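Learning to sit still at 62

My doctor told me in December that I ought to find something slow to do, and I'm sorry to say I laughed at her. I have never been slow at anything! But my friend Dalia Hegazy had been going on about her breathing practice for ages (she does it before her coffee, which I could never), so I gave in and let her teach me. 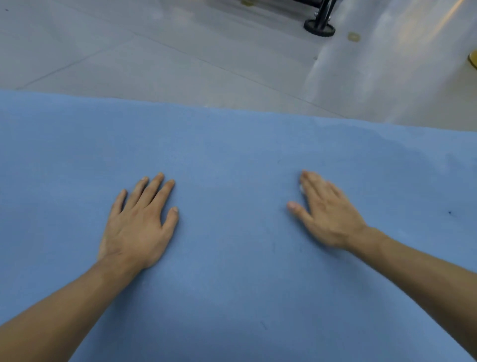
Hands flat, fingers spread, on the blue mat.

The first thing I learned is that two minutes is a terribly long time. I thought about soup. I thought about whether I'd paid the water bill, and then about my sister in Belkadi, and then about soup again. Dalia says that's fine, you just notice it and come back to the breath, and you don't scold yourself for wandering off.
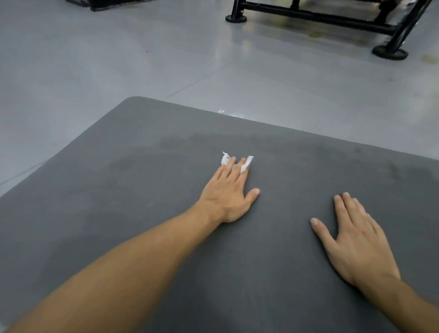 I've kept it up most mornings since, and I sleep better, though my husband would tell you I'm every bit as bossy as before. If you'd like to try it, start smaller than you think you should, and put the phone in another room. Mine goes in the bread box. Next week I'll write up the soup, which did get made in the end and was very good with barley.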